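About Ketholm

Hi! I book loud bands into small rooms, and Ketholm is me, one other person and a van with 91 stickers on it (we lost a bet). We started with a punk night at Pramanik, a bar that holds 23 people if the drummer stands, and now we put together club tours all over the Midwest. Got a demo? Send it, I listen to every one, usually past 2 in the morning.

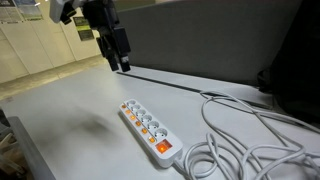
The big gray desk.

New dates go up in June!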